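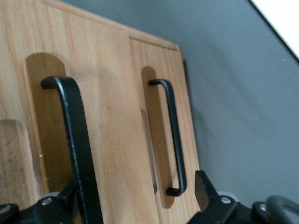 Nusitz releases Starby 5, control software for robots that open doors and drawers

Wrist-camera handle finding, a new contact planner and a rewritten replay tool ship in September

Nusitz today announced Starby 5, a new version of its control and perception software for robot arms working with cupboards, drawers and other household and workplace furniture. The release lets an arm find a handle from its wrist camera, choose a grasp and pull the door through its swing without a measured model of the furniture.

Starby 5 will be available to current licence holders in September. A trial build goes out to partner labs first.

Earlier versions of Starby needed a calibration session for every piece of furniture. An operator would measure the position of each handle, enter the hinge side and the door width, and check the path at low speed before the arm was allowed to run on its own. If someone moved the cabinet, the job had to be done again. Starby 5 replaces most of that work with a short approach routine that the arm carries out by itself.

"Our customers were spending their mornings measuring cupboards," said Damián Herrera, who leads the perception group at Nusitz. "They wanted to point the arm at a cabinet and get on with the task. We have spent this cycle on the last bit of travel before the fingers close, as most of our logged failures were in that stretch."

Finding the handle

The handle finder, called Urrutia, runs on images from a single small camera at the wrist. It looks for bar, C-shaped and knob handles and returns a grasp line for each one, along with a figure for how sure it is. The planner will not move in to contact on a low-confidence result. It shifts the wrist, takes another look and tries again.

Black bar handles set into recessed slots in pale wood were a particular focus. A slot produces its own dark edges, and the older detector often took the wall of the slot for the side of the handle. The result was a grasp line off to one side and a finger pressed against the front of the door. Urrutia treats the slot and the bar as separate surfaces and works out how much room there is between them for the fingers.

The detector also copes better with steep camera angles. As the gripper comes in close, one handle can take up a large part of the view while its neighbour looks small, and the cabinet may appear tilted well off vertical. Version 4 handled this by backing the arm away until it had a squarer view. Starby 5 keeps track of each handle by its position on the cabinet front, so a change in apparent size does not cause it to switch targets on the way in.

Parts of the gripper that show up in the wrist view are masked out. The mask is built from the joint readings and updates as the fingers open and close, so users who change finger pads or brackets need only load the new shape file. Masking by hand is still supported for custom tooling.

The training set for this release has 3544 labelled approaches, of which 911 are on recessed handles. The labels were made in house and checked by a second person. Nusitz will publish the labelling guide with the release notes. The images themselves will stay private under the agreements with the sites where they were collected.

Planning the pull

Once the fingers have closed, control passes to Nirkham, the contact planner. Nirkham starts with a small, slow pull and watches the wrist forces to work out which way the door wants to move. From that it estimates the hinge side and the radius of the swing, or decides that it is dealing with a drawer. The estimate is corrected as the door opens.

Force limits are set by the operator before the run and cannot be raised by the planner. If a door is locked, stuck or blocked, the arm stops at the limit, lets the load off and reports the fault. The operator can then choose to retry, move to another handle or end the task.

Nirkham now checks the space behind the handle before the fingers go in. With shallow recesses it may pick a partial grasp or a hooking motion with one finger. Both can be turned off in the settings, and sites with delicate finishes may wish to do so.

The planner runs at 1000 updates a second on the controller. Perception runs separately at a lower rate, and a dropped camera image no longer holds up the force loop. Users of version 4 had reported short stalls when the camera cable was under strain, and this change came out of those reports.

Replay and logging

The replay tool has been rewritten. It shows the wrist camera image, the chosen grasp line, the finger positions and the force trace on one timeline. Users can step backward from a fault to see what the software believed at each point, then rerun the perception stage on the saved images with different settings. The rerun does not need a robot or a controller and will work on an ordinary laptop.

Logs are written in the same open layout as before, with two added fields for handle identity and recess depth. Scripts that read version 4 logs will continue to work – they will just skip the new fields.

"Replay is the part I use most," Herrera said. "When the arm misses a handle, I want to know whether it saw the wrong thing or saw the right thing and moved badly. Before, you had to line up three files to answer that. Now you open the run and look."

Known limits

Starby 5 is not rated for glass doors or for mirrored fronts. Push-to-open doors with no handle are outside the scope of this release. Very bright backgrounds, such as a window directly behind the cabinet edge, can lower the confidence figure and lead to extra looks before contact. Nusitz recommends fixing the camera exposure at the start of a run where the light is uneven, and a setup page for this has been added to the manual.

Furniture handled by the arm should be secured to the wall or floor. The software does not check whether a cabinet is anchored.

Availability and upgrades

The upgrade is free for holders of a current Starby licence. Sites on version 4 can move across directly and keep their saved tasks. Stored handle positions will be read as starting guesses and refined on the first run. Sites on older versions should contact support before installing, as the controller firmware must be updated first.

Both the on-site and hosted builds of the replay tool are included. Training sessions for operators will be held online, in English and Spanish, during the release month, and recordings will be placed in the customer portal.

Version 4 will receive safety fixes until the next major release. No new features are planned for it.

About Nusitz

Nusitz develops control, perception and planning software for robot arms. Its products are used by research labs, furniture testing centres and assisted living projects. The company sells software only and supports arms and grippers from a range of makers.

Media enquiries

Journalists can reach the Nusitz press desk through the contact form on the company website. Interviews with the perception and planning groups can be arranged on request, and recorded replay sessions are available for broadcast use.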